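April, half past six

Came home with a head full of spreadsheets and decided to be a person who arranges flowers. The course leaflet from Trarkow has been under the fruit bowl for a month, promising that anyone can learn "the discipline of the single stem." It costs 70 dollars for an evening. I figured I could be undisciplined at my own table for free.

Problem one is vases. I own a tall one, a Polier, which was a wedding present and holds an armful. Put one flower in it and it leans over like a man waiting for a late bus. The squat one swallows everything to the neck. In the end I used the mustard jar, which still says Jerkico on the lid, though the lid is no use to a flower.

Problem two is that I cut too short. I always do. The leaflet says to trim at a slant, a little at a time, and hold the stem up against something plain before each cut. I trimmed a lot at a time, and held it up against the kitchen curtains, which have lemons on them. First stem: ruined. Second stem: a buttonhole. The third I left alone out of fear, and it was the best of the lot.

Spent 14 minutes turning the jar by tiny amounts. There is a front to a flower, apparently, and also a front to its leaves, and they don't agree. If the blossom faces the room, the leaves are talking to the toaster. I went with the blossom. Then I went with the leaves. Then I ate a piece of toast standing up and decided the leaves could do what they liked.

Looked up proper holders afterward, the little heavy ones with pins. Schnyder has one at 42 dollars, which is a lot for something that sits at the bottom of a bowl where guests can't see it. Put it in the basket. Took it out. Left the page open – so we know how that ends.

What I like, and won't be telling the leaflet, is how much one small pink thing with a few leaves can do against a bare wall. A bunch just looks like shopping. The curtains may have to go.

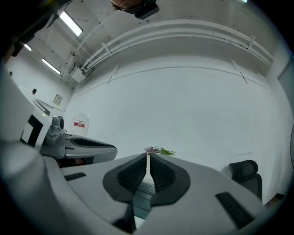 Keep the curtains and move the jar, came the verdict from the next room, and for heaven's sake put some water in it.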